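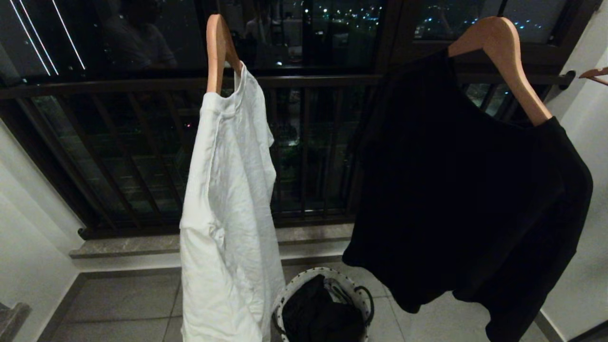
Step 4: Getting it to let go

By now your arm should reach the rail without clouting anything. Set the closing force to 19 in the Forkley panel, save it, then do 6 slow passes with one T-shirt before you even think about the speed (I didn't, and paid for it!).

Dark clothes are fussier. With a night window behind them my edges went all over the place, so drop the threshold to 664 and switch a lamp on behind you.
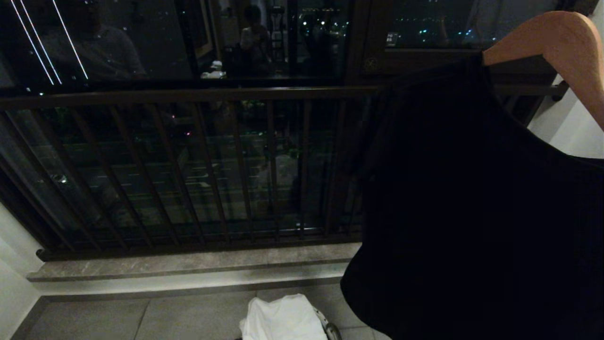 Huguette Lebrun wrote to me that 664 was hopeless on her Stulent board and she only got clean edges at some 3,000. Fair enough, try both and keep whichever misses less.

Step 5: Looking after the fingers

Check them after every session, with the power off.

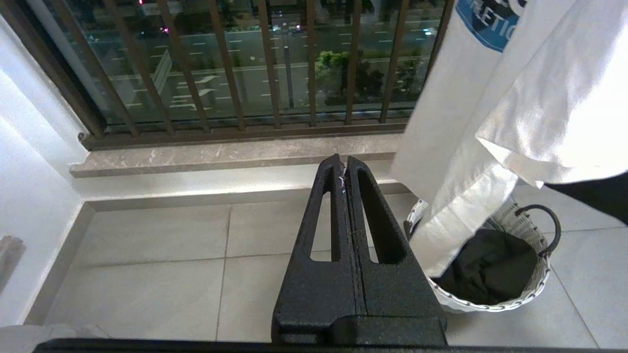

I file mine by hand and start again with a fresh pair when filing stops helping. Look at the tips first, as ragged ones like mine can snag on jersey. Then go up the seam where the fingers meet: I've got what looks like a bit of white thread in there, near the top. Tweezers will do for that. Close the gripper once, open it again and carry on to the hooks in step 6.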